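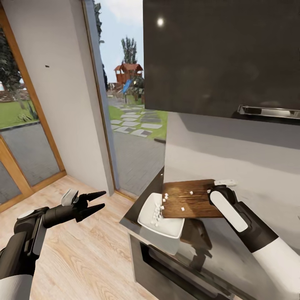
What happens to a TV show when its production company gets sued halfway through a season?
posted by sofa_reruns, 22/08/2021

I've been watching Trellotano on Perkach since the first season and now there are no new episodes. The app just says "returning later." I read that Darwish (they make it) is being taken to court by a former business partner over who owns the show. Does that mean it's canceled? I still have four episodes coming and I paid for the year up front!

matinee_mouse

It usually just gets paused. The lawsuit is about who owns the rights and who gets the money, and a streaming service doesn't like to put out episodes while that's up in the air, in case it ends up paying the wrong people. The episodes still exist and somebody still wants to sell them. Canceled is a separate decision and Perkach would have to make it, and so far I haven't seen them say so anywhere. I'd wait for the next hearing before getting upset.

As for the yearly plan, write to their support. I got a month's credit when they pulled a different show on me. You have to ask, they don't offer. 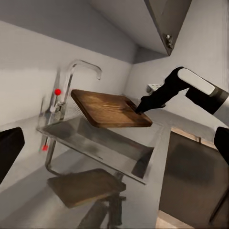 Longer answer, for anyone who has been following the gossip
posted by popcornledger

I went down the hole on this one so you don't have to. There are 54 finished episodes of Trellotano, and the partner's claim (the way I read it) only covers the ones made after he left the company. That's why the old seasons are still up and you can rewatch them tonight if you like. The new ones are stuck because both sides say they own them, and the judge has told everybody to sit still until December.

Please be careful with the Carnine stories. Carnine is a gossip site and they've run the same "show is dead" headline three times now, each time with a source who is "close to the set" and never any paperwork. I read the comments under the last one — about 2000 of them — and people were already mourning characters who, as far as any of us know, are fine.

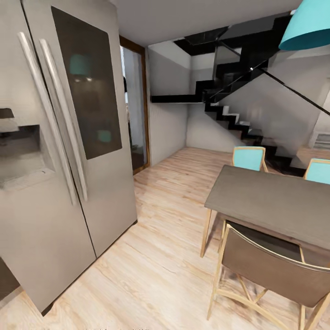 The other thing people keep mixing up is the lawsuit and the police complaint. There really are two separate things going on. The lawsuit is between the company and the ex-partner, over money and ownership. The complaint is about some emails that were supposedly leaked, and no charges have come out of it that I know of. Think of a big side-by-side like the silver fridge up there, with a long handle on each door. Pull the left one, with the ice and water dispenser in it, and you haven't opened the right one with the dark glass. Same deal with these two cases. A settlement in the first wouldn't close the second, and the second doesn't decide whether you get your episodes. My sister and I argued over this for a whole dinner and I'm still right.

So if you only care about the show, follow the lawsuit and skip everything with "emails" in the headline. The court calendar is public where they filed
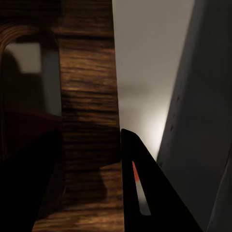 and you can look up the next date by typing in the company name. It's a clunky page and you may have to try it twice, but it's free, and it gets updated before the gossip sites do. Look for the word "continued" next to a date, which means they pushed it back again. "Dismissed" or "settled" is what you're hoping for.

remote_hog

lol they canceled it, my cousin's friend did catering for them. Just watch something else

sofa_reruns

Thanks, both of you! I wrote to support like you said and I'm waiting to hear about the credit. And I'm starting over from season one in the meantime, so please no spoilers for my husband, he's only on episode six.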